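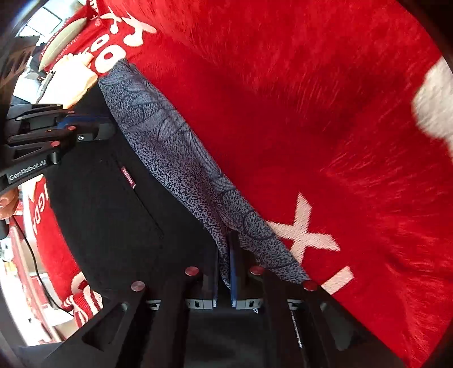

Two hand-held grippers at work on clothes over a red blanket. The gray patterned piece is in the lower one.

Stop paying people to be smooth

I folded laundry for money for most of September. Six hours a day, other people's bedrooms, a gripper in each hand. So I have opinions and I'm typing them fast, there's a shift at four.

Main one. We are teaching robots from the wrong end of the job. We ask people to demonstrate a task and then we throw out every demonstration where the person looked like a person. The fumble. The regrab. The sleeve that slid off and had to be fetched back. Out. What's left is a highlight reel, and then everyone is surprised when the machine meets a slippery shirt and just sort of stands there.

Some background for those who don't do this. There are two common ways to show a robot a chore. One, you sit at a rig and drive the arms remotely. Two, you carry the robot's fingers around yourself, do the job with them, and the recording gets turned into training later. I've done both. Remote driving is slow and your neck hurts. Hand-held is quicker and your thumbs hurt. The second one is better for cloth, I'd argue, by a lot. You feel the pull. When a seam catches you know it before you see it, and your arm does something about it without asking you. On the remote rig I had none of that. I was watching a towel on a screen and guessing.

That's the case for hand-held and I believe it. Cloth is mostly feel. Anyone who has put a fitted sheet on a bed in the dark knows this.

But then look at what happens to the good stuff after. At Clurkville, where I was, we had a target of 273 clips per person for the first stretch. Fine. Each clip got scored. The score liked short. It liked one grab, one lift, one fold, down. If you let go and grabbed again you lost points, and if you did it twice the clip was usualy gone. People are not stupid. Within a couple days all of us were laying the clothes out nice and flat before we hit record. Collars up. Sleeves out. Shirts like they were posing for a catalog.

And that isn't laundry. Laundry is a heap. Laundry is something gray with something black half over it, on a blanket with pile so long that everything sinks in a bit. You pinch at an edge and get two layers. You pinch again. The finding is the job, the folding is just what you do at the end once you've won.

I brought this up. Narayanan Shenoy, who ran our group, was decent about it and gave me the real reason, which I'll repeat because it's not a dumb one. Messy clips teach messy habits. If half your people regrab out of clumsiness, the robot picks up the clumsiness and keeps it forever, it doesn't know which wobble was a mistake. He'd seen it on the Ullard project, he told me, an arm that tapped every towel twice before lifting. No reason. One demonstrator had the habit and had recorded more than anybody else.

OK. I think that's funny and I also think it's a fair warning. There is bad mess. Me at the end of a shift dropping a sock because I'm thinking about dinner, nobody needs that in a data set.

But a recovery is a different animal from a fumble. A fumble is the bit where it goes wrong. A recovery is the bit after, and that's the most valuable ten seconds in the whole day. How far back did she go? Did she start over from the collar or save it halfway? Did she shake it? Let go with the left first, or the right? You can't write that down as rules. I've tried, on the bus. You can only do it with your hands while somebody records. And we were doing it, all day, and deleting it.

Figures, since somebody always wants them. Our group sent in 2776 clips over the month. Around 1000 were thrown back, and by my reading of the reject notes most of those were for regrabs. Not wrong folds. The shirt ended up folded. It just took two goes.

Josefien Prins used to do remote work for Ankrah, dishes mostly, and she disagrees with me, so here's her side. She says the trouble with demonstrators is that we get attached. We think our way of rescuing a pillowcase is wisdom and it's just our way. She'd keep the scoring strict and have the robot practice by itself until it finds its own recoveries. Maybe! For dishes I can see it. You know where a plate is. A wet plate is still plate shaped. But practice wants some idea of what to try first and a T-shirt on a fluffy blanket has more ways of lying there than you can practice through. I'd want it to start with some human bad luck in its head.

What I'd change. Pay by the hour and not by the accepted clip, that alone would fix half of it. Don't let people tidy before they record. Let the demonstrator tag their own mess, one button, "slipped" or "my fault." We know which it was. We knew it at the time, and no one asked. And please stop buying new blankets and clothes for this. Use the ones with fuzz and stretched necks, the ones that are a pain.

Also breaks. Real ones. Gripping with your thumbs for six hours turns you into a worse teacher by the end, and a robot trained on the last hour of my day has learned from somebody who'd given up on hems.

There's talk that Ganulent is going to take rejected clips from a few outfits and sort them again, by hand, for exactly this reason. I hope its true. If they want someone who remembers which ones were slips and which were me, I kept notes. Bad handwriting, but dated. Anyway it's twenty to four and I can't find my bus pass.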